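Before you budget for a kitchen robot, try this at your own table

Every brochure I get promises an arm that will put the cutlery away. Perhaps one day. For now, keep your card in your pocket and write down the small jobs you would really hand over. Sorting spoons and chopsticks into a caddy is a fair test, and most sales talk goes quiet when you bring it up.
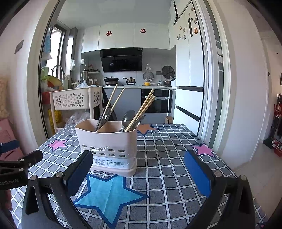 By the Kitchen Desk editor, Cillby Household Tips
November 2019

Start with the gripper. Sellers love to quote reach and speed, but thin round handles standing in a bundle are what catch these things out. Ask to see it pick one chopstick from several, on a patterned cloth, in ordinary daylight. Nimgate quoted me 1,000 for an arm and then 300 more for the fingers, which I'd assumed were included. Get the fingers on the same line of the quote.

Next, spare pads. Soft pads wear and they are rarely in the box. 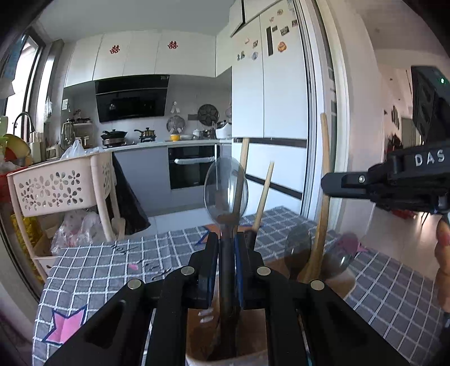 Bustos wanted 187 for a year's supply, and wouldn't say how many that was. I'd put that money aside before thinking about any extras, and I'd want the price held for 2 years in writing.

Measure the table as well. An arm has to be fixed to something, and the drawing from Rarkness left out the clamp altogether. Leave room for elbows and the rice cooker.

Last tip: price the dull answer first. A caddy with holes in the base end costs very little, needs no updates and can go in the sink. If the robot can't beat that over a month of washing-up, wait.
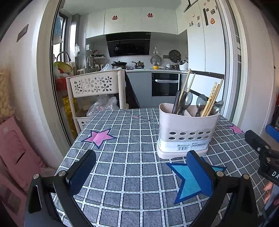 Pink caddy with chopsticks and metal spoons, on the star-print cloth.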